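## Sirko in the staff kitchens: questions we keep getting

**What is Sirko supposed to do?**
Clear the sink and put dishes away in the Plornstead break rooms. Grultent sells it as "hands-off kitchen care." We'd hold off on that phrase for now.

**Is it here yet?**
No. So far it runs in simulation only. The earliest date for a real unit is July, and that date has moved before.

**The vendor says it has done 3,962 practice runs. Isn't that enough?**
Practice runs in a rendered kitchen. No one has left a fork in oatmeal overnight in there. Ask again after 90 shifts with real people.

**Will anyone lose hours?**
Management says no. Reiko Imai has asked for that in writing – we haven't seen it yet. The kitchen crew is 17 people, and their evening cleanup is the work most likely to change.

**Who fixes it when it stops?**
The current plan says "on-site staff," meaning the same crew, after a 15-minute training. Kyrylo Zinchenko is pushing for a paid hour and a named contact at Grultent.

**What does the work look like?**
Small pickups near the back of a sink, mostly. Whether that saves anyone time is still an open question.

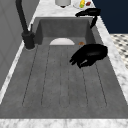

*Simulated sink task: black gripper over the basin, small brown item by the back wall.*

**Can I refuse to work next to it?**
Raise it with your lead first. The draft policy doesn't cover this, and it should.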